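阳台堆肥第二年,说说我的翻车和一点心得(长帖,慢慢看)

发表于 2025年6月 · 版块:阳台与小院 · 浏览 2,000

楼主 南墙根的豆角

先说背景,我家是老小区五楼,朝南阳台,封了一半。去年春天开始折腾厨余堆肥,到现在一年多,中间臭过两次,生过一次虫,被我妈勒令搬走一次(没搬,挪到了空调外机旁边,她现在装作看不见)。

论坛里讲堆肥的帖子我差不多都翻过,很多是有院子的朋友写的,动不动就是一立方米的木箱、几麻袋落叶。我们住楼房的看了只有羡慕。所以我想写一个纯阳台版的,给跟我一样只有几平米的人做个参考。

我现在用的是两个带盖的塑料桶,轮着来。一个在装,一个在捂。桶底钻了孔,下面垫个旧烤盘接水。第一年用的是网上买的Malix密封桶,带水龙头那种,当时觉得好高级,结果龙头用了一个夏天就开始漏,漏的还是那种棕色的水,流到阳台地砖缝里,味道我至今忘不掉……所以第二年果断换成土办法。

材料方面,我主要放菜叶、果皮、咖啡渣、鸡蛋壳,还有拆快递剩下的瓦楞纸,撕成条。纸一定要撕!我第一次偷懒整块扔进去,三个月后挖出来还能看见收件人地址。

再说说臭的问题。第一次臭是因为西瓜皮,去年七月,全家一天一个西瓜,我全倒进去了,水多得能养鱼。打开盖子那个味道,怎么形容呢,楼下阿姨上来敲门问我家是不是下水道堵了。后来我掺了大半袋碎纸和干土,敞着盖子晾了一下午,才慢慢压下去。第二次臭是放了剩米饭,这个是我活该,大家都说过别放熟食。

虫子那次是黑水虻,刚看见的时候我尖叫了,白花花一层在动。后来查了资料才知道人家是干活的好手,吃得比什么都快。但我老公受不了,最后我把那桶送给了一个养鸡的朋友,鸡很开心。

今年我多了个习惯,就是称重。每次倒进去之前放厨房秤上称一下,记在冰箱上的小本子里。五月份一共装了8公斤,比我以为的少很多,我一直觉得我们家天天在产垃圾,称完才发现很多重量都是水。
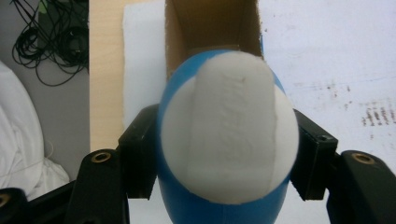 蓝底白面的圆疙瘩,中间一道竖缝

桶捂了差不多一个春天,上个礼拜终于开盖,黑乎乎的,一股下过雨的树林味道,我当时高兴得拿给全家人轮流闻(我儿子跑了)。筛出来的细的那部分掺了一半旧土,种了番茄和两盆罗勒。粗的丢回另一个桶当引子。

番茄的品种是种子群里换的,群友管它叫“胖小姐”,也不知道正式名字是什么,去年结的果子皮薄得一碰就裂,但是真甜。罗勒就是超市买的那种小盆,分株分出来的。

现在我比较纠结的问题有几个,想问问大家:

一个是夏天到底要不要停。我们这边七八月阳台上能到四十多度,桶里干得特别快,补水又容易补过头。

再一个是咖啡渣放多少合适。我老公单位有台咖啡机,他每天能带一袋渣回来,我现在有点来者不拒。

还有就是接出来的那个水,有人说兑水浇花特别好,有人说那是厌氧的东西千万别浇。我浇过一次绿萝,没死,也没见长。

写得有点乱,想到哪儿写到哪儿,欢迎拍砖。

2楼 半亩水

沙发!楼主写得好真实,收件人地址那段我笑出声了,我挖出来过一整条透明胶带,亮闪闪的,跟新的一样。

夏天我是不停的,桶挪到北边去,盖一块湿麻袋。不过我是一楼带个小天井,条件比你好。

3楼 Derek Rudd

潜水很久了,出来冒个泡。我在国内住了好多年,中文打得慢,请多包涵。

我不太同意用塑料桶。我自己试过一年塑料,一年泡沫箱,再一年用瓦盆叠起来,瓦盆的效果最好,因为透气,水汽自己会走。我那几个瓦盆是在花市买的次品,有磕口,老板便宜卖给我。缺点是重,搬一次腰疼三天。

另外楼主说咖啡渣,我觉得可以放,但要跟很多纸混在一起。单独一层咖啡渣会结成饼,掰都掰不开,里面还长绿毛。

4楼 楼主 南墙根的豆角

回复3楼:瓦盆我想过!就是五楼没电梯,我光想想就腰疼了。结饼那个太对了,我上个月就掰出来一块,硬得像巧克力,差点没认出来是什么。

回复2楼:湿麻袋这个好,我去翻翻我妈囤的那些米袋子,不知道行不行。

5楼 老严爱种菜

泼点冷水啊楼主别生气。

阳台堆肥我是不赞成的。咱们住楼房,上下左右都是人家,你自己觉得树林味道,邻居闻着可能就是垃圾味道。你楼下阿姨都上来敲门了,这次是脾气好的,碰上脾气不好的直接找物业。再说一袋有机肥才几块钱,你折腾一年出来那点土,值几个钱?

我有二十几年种菜经验,现在就买成品,省心。菜照样长。

6楼 半亩水

老严又来了哈哈。人家图的又不是那几块钱。

7楼 楼主 南墙根的豆角

没生气没生气,老严说的邻居的问题我认。那次之后我专门拎了一兜番茄下去道歉,阿姨收了,还还了我一碗自己腌的萝卜。后来我每次开盖都挑大家上班的时候,翻完马上盖一层干土,再没人来敲过门。我前两天在电梯口,不对我们没电梯,在单元门口碰到她,还主动问了一句,她说早没味儿了。

至于值不值,确实不值,光买桶的钱就能买好几年的肥了。我就是看着那些皮啊叶子啊变成土,心里特别舒服。我妈说我这是闲的。

8楼 铁皮喷壶

老严说的我赞成一半。成品肥省心没错,但有些成品肥也不怎么样,我去年买过一袋便宜的,打开一股氨味,番茄苗移进去没几天就蔫了,叶子边全焦。后来问了人才知道没腐熟透。自己堆的好歹心里有数。

夏天这个我投停工一票。我在武汉,七月份阳台就是个蒸笼,桶里温度上去了,虫也来了,我每年六月底封桶,九月再开。这段时间的厨余就老老实实丢湿垃圾,别跟自己过不去。

9楼 Arsen Didenko

说说那个水。我以前在苗圃干过几年,我们那边是不用桶底流出来的水浇盆栽的,特别是吃叶子的菜。流出来的时候有酸臭味就说明里面缺氧了,这种倒回桶里,或者倒在树底下,都可以,别浇罗勒。

如果闻起来只有土味,可以兑很多水浇一点观赏的。绿萝本来就皮实,浇什么都那样,拿它做试验看不出结果的。

10楼 楼主 南墙根的豆角

原来是这样!那我那个肯定是缺氧的,味道很酸。绿萝对不起。以后一律倒回去。

11楼 老严爱种菜

9楼懂行。其实这个水压根就不该流出来,流出来就说明太湿,这是基本功。楼主你每次倒菜叶之前先在外面晾半天,晾蔫了再放,体积也小,水也少,什么龙头烤盘的都用不着。

(我虽然不赞成,但你非要弄就弄好。)

12楼 半亩水

老严刀子嘴豆腐心,截图了。

13楼 小满吃不饱

弱弱问一句,鸡蛋壳真的有用吗?我放了一年,筛土的时候一片一片的还在,跟刚放进去一样,膜都干在上面了。是不是要打成粉?我家破壁机是Belkadi的,说明书上写不能打硬物,我不敢。

14楼 铁皮喷壶

用擀面杖,先在烤箱或者锅里烘干,装保鲜袋里擀。烘干了特别脆,几下就碎了。不过再碎也要好几年才化得掉,想靠它补钙别抱太大希望,当疏松材料还行。

15楼 Derek Rudd

我不同意说没用。我的番茄以前每年有脐腐病,放蛋壳粉以后少了很多。

16楼 老严爱种菜

脐腐主要是浇水不匀,一会儿干一会儿涝。你那年是不是正好也换瓦盆了?换了盆浇水习惯就变了,你怎么知道是蛋壳的功劳。

17楼 Derek Rudd

……是同一年换的。好吧,你说的有道理。但是我还是会继续放,反正鸡蛋要吃的。

18楼 小满吃不饱

谢谢两位!那我先擀着。再问一个,有没有人用过菌剂?我刷到一个叫Skillis的,240块一大包,说是两周出肥,评论区一片好评,有点心动又有点怕。

19楼 铁皮喷壶

两周出肥你信吗……阳台上那么小一桶,温度都起不来,撒什么都快不到哪里去。抓一把山上的落叶土或者自己以前的老肥进去,里面该有的都有了。

240够买多少西瓜。

20楼 Arsen Didenko

没用过这个牌子,不评价。菌剂本身有的有用,但湿度和透气没弄好,撒多少都是浪费。先把这两个弄好,还不满意再花钱。

21楼 小满吃不饱

好的已经从购物车里删了,钱包感谢各位。

22楼 阳台上的鲸

路过说个不一样的,我是养蚯蚓的。两个收纳箱叠起来,上面一层钻孔,蚯蚓住上面。喂得少一点的话几乎没味道,夏天搬进屋里,放在洗手台底下。我老婆一开始要跟我离婚,现在她负责喂,还会挑软的香蕉皮给它们留着。

缺点是吃得慢,大户人家不够用。还有柑橘皮和洋葱它们不爱吃,会绕着走。

23楼 楼主 南墙根的豆角

天哪蚯蚓!我其实一直想试,但是怕它们逃跑,半夜爬一地。会吗?

24楼 阳台上的鲸

刚买来头几天会,亮一盏小灯就都钻下去了。我家只跑过一次,是我喂了太多橘子皮,它们集体抗议,早上起来箱子边上挂了5条。捡回去就好了。

25楼 半亩水

“集体抗议”可还行。

26楼 老严爱种菜

蚯蚓我倒是支持,比你那个桶强。蚯蚓粪育苗是真的好,我小时候我爷爷就是从牛棚后面挖来育辣椒苗的,苗杆又粗又矮,这么多年我没见过更好的苗。

买的时候买赤子爱胜,别去挖菜地里那种大的,那种养不住。

27楼 楼主 南墙根的豆角

记下来了!那我的计划就是:六月底封桶(听8楼的),菜叶先晾(听老严的),封桶期间搞个小箱子试试蚯蚓。我儿子听说要养蚯蚓,这次没跑,已经在给它们取名字了。

有没有人在郑州,多余的蚯蚓愿意匀一点给我?我可以拿罗勒苗换,番茄种子也行,“胖小姐”我留了不少。

28楼 折耳根不折耳

郑州的!我没有蚯蚓,但是我想要番茄种子,可以拿紫苏换吗?我家紫苏已经长到隔壁花盆里去了,拔都拔不完。

29楼 楼主 南墙根的豆角

可以可以,私信你啦。

30楼 铁皮喷壶

楼主封桶之前记得最后翻一遍,把边角上没沾到水的干纸翻到中间去,不然九月打开还是原样。上面盖厚一点的土,盖子留条缝,压块砖头。我有一年没压,刮大风盖子飞到对面楼的花架上,去要的时候挺尴尬的。

31楼 老严爱种菜

砖头别放外沿上,高空坠物,要命的。放盖子正中间,桶也往里挪。

32楼 楼主 南墙根的豆角

收到,桶已经挪到里面墙根了,我妈说挡着她晾衣服,正在谈判。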